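Stripped hex sockets on deck furniture bolts – better keys or a different approach?

posted 28 Sep 2018
675 views · 2 shares

I finally bought the big Grollberg outdoor table and bench set and I love it, but putting it together has turned into a hand tool education! Every joint is held by button head cap screws with a 5 mm hex socket, and the key that came in the bag was rounding over before I had the first bench standing. I swapped to a folding set I keep in the kitchen drawer and that one slips too. So far I have two screws with sockets that are more circle than hexagon, and one of them is only halfway in.

What I'd like to know:

Is it worth buying a really good set of long arm keys for a job like this, or will any new key do it? Are ball ends OK for final tightening? And how do I get the two bad screws out without chewing up the wood around them? The heads sit in a shallow recess, so there isn't much room to grab anything.

I have a drill, a small impact driver, a hammer and a decent vise. Happy to buy a tool or two – that's half the fun.

DeckScrewDana
3 comments

Hex bits get blamed for a lot that is the fault of the key being undersized. Measure yours across the flats if you can borrow a caliper. Cheap keys are often a hair small, and the corners are already rounded when they leave the factory. In a button head the socket is shallow to begin with, so a key like that is only holding on by its fingertips.

So yes, buy the good set! I've had my Kollitbridge long arm keys since I started fixing up bicycles, and the difference the first time you use one is wonderful. They go in with almost no wiggle, and you can feel the screw seat. I paid more for them than I'd ever paid for hand tools that small and I've never been sorry. 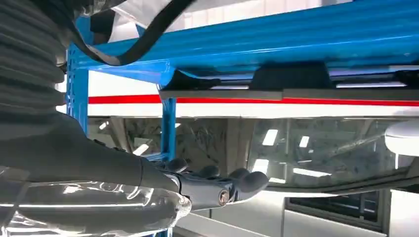 On ball ends – they're great for running a screw in at an angle when something is in the way, and I use mine constantly for that. Do the last bit of tightening with the square-cut short end, though. The ball only touches a narrow band inside the socket, and under a hard pull it will either round the socket or snap at the neck and leave you a little steel bead to fish out. I've done both.

For the bad screws, try these in order:

Clean the socket first. Use a pick or a small nail and get all the sawdust and finish out of the bottom. You'd be amazed how often the key just isn't going in all the way.

Next, take a Torx bit that is slightly too big to drop into the damaged hex. A T-30 is usually where I start on a 5 mm socket, but hold a couple up to it and pick the one that almost goes. Tap it in with the hammer, straight down, until it feels solid. Then turn it out by hand with a ratchet or a T-handle, with steady pressure and plenty of weight on top. Keep the impact driver away from it until you know the bit is holding.

If that doesn't bite, use a screw extractor. Put a strip of tape around the recess before you drill so the chips don't scratch your new table. Go slow, stay centered, and wear your safety glasses.

Order a few replacement screws while you're at it and throw out the chewed ones. Take one of the good ones to the store to match the thread and length. A dab of wax on the threads helps a lot in hardwood.

And have fun with it, because a table you fought with is one you'll sit at for years!

millvale_mike
20 upvotes · 2 comments

I use the drill for all mine on low and never had a problem. Just push harder.

rusty_hinge
2 upvotes

Seconding the Torx trick, it has saved me so many times. One thing to add: use a bit you don't mind losing. Sometimes it wedges in there so well that it comes out with the screw and you need the vise to part them. I keep an old Doltcombe bit set with half the sizes missing just for this job.

Also, check that your holes line up before you blame the keys. My bench legs were pulled slightly sideways, so every screw was fighting the insert the whole way down. Leave all the screws a couple of turns loose until the whole bench is together and standing on a flat floor, then go around and snug them up a little at a time. The second bench went together in half the time and I never once had to lean on the key. I was so pleased I went looking for other things to tighten.

For the screw that's halfway in, if the head is still standing proud of the recess, you can skip the socket completely. Locking pliers clamped across the head will turn it right out.

PorchLightPat
259 upvotes · 20 shares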